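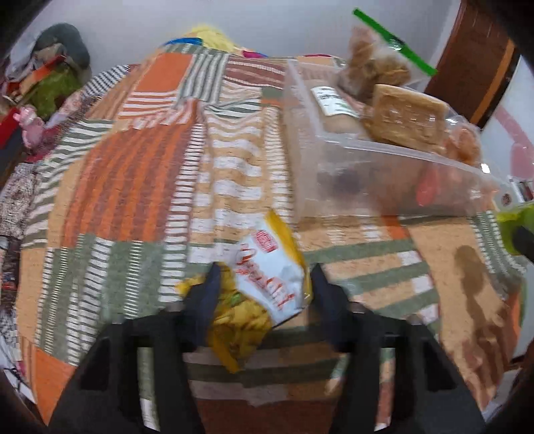
How many of this year's fellows are still running the business they applied with?

Of the 4 fellows in the Wutach cohort, three are. The fourth closed hers in the spring and has already registered another one, which we are counting separately, as instructed.

Progress report to the McAlister Fund
Wutach Young Founders Fellowship, second half, through July
Submitted by Tirta Mangundap, program lead

Selection

We received 432 applications, against 235 the year before. Before anyone at the Fund orders a cake, I should say that the increase owes a lot to our dropping the two-page essay. Applicants under 30, given the choice between an essay and a form with six boxes, went for the boxes in large numbers. The quality held up better than I feared. Our readers still complained, but they complained about the essays too.

The age limit came up again. One applicant turned 30 between the deadline and the interview and wrote us a very well argued letter about it. We let her stay in, and the rules now say that age is taken on the day the application closes. Please update the wording on your own site, which currently says "young people" and leaves it there.

The fellows

Ulilero makes scheduling software for small dental offices. It has its first paying customers and has stopped describing itself as a movement. The founder asked for help with contracts, got it, and then signed one without showing it to us. It was a decent contract. We've had a talk anyway.

Kustau repairs and rents out band instruments to school districts. This is the business the panel argued over longest, on the grounds that it was not innovative, and it is the only one of the group that broke even in the period. I bring this up in every report and will go on doing so.

The third continuing fellow runs a translation service for county courts. Growth is slow because county courts are slow. She has asked whether the second half of her award could be paid against signed agreements instead of invoices sent. I support the request, and the form for it is attached as Appendix B.

The meal kit company is the one that closed. Shipping costs ate the margin, and the founder saw it a good two months before her mentor did. Her final accounts are in order and the unspent part of the award has been returned.

Publicity

The fellowship list was announced in the evening, at 6:30, so the fellows' families could come. The local paper ran it with two of the names swapped. A correction appeared, smaller. One fellow has since been invited onto three panels on the future of work and has asked me how to say no to the next three. We've added a short session on this to the fall schedule.

Money

Spending is on plan except for travel, which is under, and the room for the interviews, which went over by $800 when the library double-booked us and we had to move to the hotel. I'd like to cover this from the travel line and need your written okay.

Still to do

Mentor matching for the fall is half finished. Two mentors from last year are not being asked back, and one of them has not noticed. The follow-up survey of past fellows goes out next month; last time we asked 41 questions and got the response rate we deserved, so this one has twelve.

Open items for you: the travel transfer, the Appendix B request, and the age wording on the site.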